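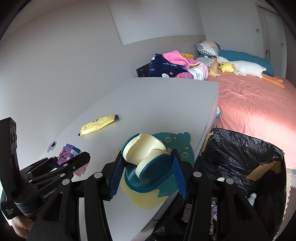
Work on the furnished rooms at Clirnham continued through the reporting period under the small-item storage grant. The period covered the second round of room resets, in which each desk is cleared, its contents are sorted into keep, relocate and discard, and the retained items are given a fixed position. Bedroom desks remain the slowest surface to process. A typical one has a light gray-white top with a round metal cable grommet set into it, and the items on it belong to several categories at once: a teal placemat with a cartoon face at the front corner, a cream-and-teal plastic piece standing on the mat, a block puzzle, a yellow foil packet. Under the current sorting rules these go to four different places. An open bin with a black liner is kept within reach of the desk during the reset, so that discards do not pass through the sorting tray.

Reading time: 3 min

1. Progress against plan

The plan agreed in January called for 500 items to be logged and assigned a position by the end of the second round. The log now holds 1733 entries. Most of the excess comes from splitting sets. A puzzle with separable cubes was entered as one item in the first round and is now entered once for the set, with a sub-entry for each loose part found elsewhere in the room. The 500 target was written before this rule existed and should not be used to judge the rate of work.

Resets have been completed in 18 rooms. In 3 of these the desk was reset a second time after the positions assigned in the first pass did not hold. The cause in each case was the same: the assigned position was at the back of the desk, and the item was in daily use. The sorting rules now reserve the front corners for items used every day, including placemats and whatever stands on them.

2. Changes to the sorting rules

Food packets, opened or sealed, are no longer stored on desks. Sealed packets go to the kitchen shelf. Opened packets go to the bin at the end of the reset unless the occupant has marked them.

Cable grommets are to be left clear. Flat items had been placed over them in several rooms, which blocked the lamp and charger leads. Filippos Mavromatis has added a line for this to the check sheet.

Two-color molded plastic items were being recorded under both colors, which produced duplicate entries. They are now recorded under the color of the base.

3. Materials

Storage trays were supplied by Plastska. The shallow size fits the desk drawers. The deep size does not clear the drawer lip and has been moved to the closets. Replacement in the shallow size has been requested and the delivery date is open. Labels from Sotiropoulos adhere well to the trays but lift from textured desk fronts, and labels on desk fronts have been discontinued.

Bin liners are being used faster than planned. One liner per room per reset was budgeted; in practice a second is needed where the closet is done in the same visit.

4. Outstanding

The duplicate entries from the first round have not been fully removed. The Flarkari rooms have been measured but no resets have started there, pending the trays. No change to the total grant amount is requested. We ask for approval to move the unspent label allocation to liners and shallow trays.

Filed under: Project updates, Home storage, Clirnham

We use cookies to remember your preferences and measure visits. Accept all / Manage settings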